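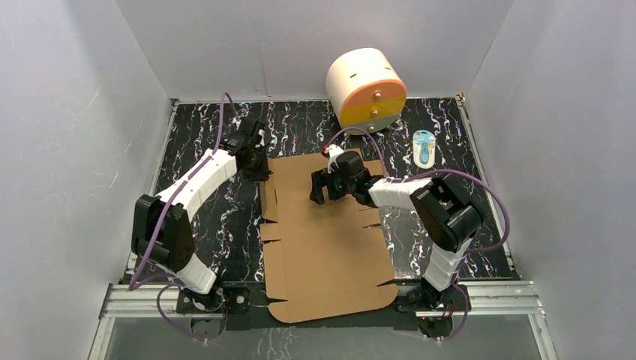 Kelmendi 쪽 답변으로는 상자 접기는 기본 제공 동작에 들어 있지 않고, 고객이 직접 시연 데이터를 모아 학습시켜야 한다고 합니다. 견적서의 "포장 작업 지원"이라는 문구는 그 뜻이라고 하네요. 저는 이 부분을 계약 전에 문서로 받아 두는 게 맞다고 봅니다.

목록 > 자동화 장비 > 도입 검토
2025년 3월 13일 | 글쓴이: 포장공정 담당

위 답변 공유 감사합니다. 저희 쪽에서 확인한 내용을 덧붙입니다.

검토 중인 제품은 Oltach 양팔 키트입니다. 팔 두 대와 그리퍼, 제어 소프트웨어가 한 묶음이고 작업대는 별도입니다. 상자는 저희가 쓰는 골판지 전개도를 펼친 상태 그대로 놓고 시작하는 조건으로 잡았습니다. 양쪽에 날개가 있고 접는 선이 여러 줄이라 한 팔로는 어렵다고 판단했습니다.

지난번 메일에서 나온 질문부터 답합니다.

> 시연은 몇 회나 모았습니까? 그리고 Dulada 제품과 같은 상자로 비교한 건가요?
> 상자가 다르면 성공률 숫자는 의미가 없다고 생각합니다.
> 케이블 처리도 궁금합니다. 작년 8월에 본 장비는 손목 쪽 케이블이 자꾸 걸렸습니다.

시연은 194회 모았습니다. 그 뒤 115회 시험해서 끝까지 접은 것이 8회입니다. 대부분 첫 번째 날개를 세운 다음 반대쪽을 잡는 단계에서 멈췄습니다. 종이가 밀리면 그리퍼가 접는 선을 놓치고, 다시 잡으러 가는 동작은 아직 학습되지 않았습니다.

Dulada는 같은 상자로 비교하지 못했습니다. 그쪽 데모는 자체 규격 상자만 받습니다. 말씀대로 두 숫자를 나란히 놓는 것은 무리라서 비교표에서 뺐습니다.

케이블은 팔 바깥으로 나와 있는 구조입니다. 보라색 케이블이 팔꿈치 옆으로 크게 돌아가고, 앞쪽 받침 근처에도 늘어집니다. 시험 중에 걸려서 멈춘 적은 없지만 여러 대를 붙여 놓을 계획이면 간격을 더 잡아야 합니다. 정리용 클립은 옵션 품목이고 견적 번호 771에는 빠져 있습니다.

그 밖에 적어 둔 것들입니다.

- 앞쪽 알루미늄 프로파일에 받침을 고정하는 방식이라 기존 작업대를 쓰려면 앞단 개조가 필요합니다.
- 검은 대리석 무늬 매트는 광택이 있습니다. 무광 바닥에서도 한 번 돌려 보려고 합니다.
- 소프트웨어 갱신은 첫해만 무상입니다. 이후 요금은 아직 못 받았습니다.
- 교육은 Vernanico에서 대행하고 출장비는 따로 청구됩니다.

현재 성공률로는 라인에 넣을 수 없고, 구매보다 대여로 가는 쪽을 제안합니다. 대여 기간에 시연을 더 모아서 다시 시험하겠습니다. 다른 규격의 전개도로 시험해 보고 싶은 분은 도면 파일을 이 메일에 회신으로 보내 주세요. 날개 폭과 골판지 두께도 같이 적어 주시면 됩니다.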